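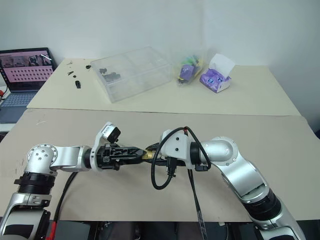
Speaker notes – Emilian Pascu, Forlow Flooring Services
Caring for timber floors in public buildings
Tuesday, afternoon session

Slide 1. Welcome
Good afternoon. I am grateful to the organisers for the invitation to speak. My subject is the routine care of timber floors between one full sanding and the next. Questions will be taken at the end.

Slide 2. The Calado hall
The main floor at Calado covers 306 square metres and is solid oak, sealed with an oil finish. Forlow has held the maintenance contract for 12 years. In that period the boards have been sanded once. (Pause. Allow the audience to look at the floor plan.)

Slide 3. Grit and water
Most wear on a public floor comes from grit carried in on shoes. Matting at the entrance should be long enough for several full steps and should be vacuumed daily. Mops must be well wrung. Standing water will find its way between the boards, and the edges will begin to lift and darken.

Slide 4. Humidity
We advise our clients to keep a written record of humidity in each room. At the Wutach reading rooms the winter heating was set too high and gaps opened along the south wall. They closed in part by the spring. We did not fill them – filler placed in a seasonal gap is squeezed out when the timber swells.
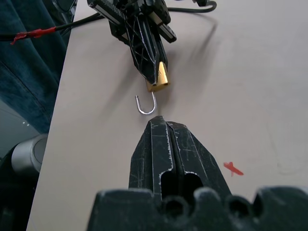
Open brass padlock with a silver-coloured shackle.

Slide 5. Choosing when to refinish
Place a few drops of water on a worn area. If they soak in and leave a dark mark, the finish is no longer protecting the wood. At Fleso we tested 89 points in this way and found that 60 were still sound. The client agreed to have only the corridors and the doorways recoated, and the remaining rooms were left for a later year.

Slide 6. Costs and closures
Recoating requires the room to be closed overnight as a minimum. Full sanding requires a longer closure and the removal of all furniture. Clients are asked to confirm dates in writing. (If time is short, omit this slide and refer to the handout.)

Slide 7. Questions
Handouts are on the table by the door. Return to slide 4 if asked about underfloor heating.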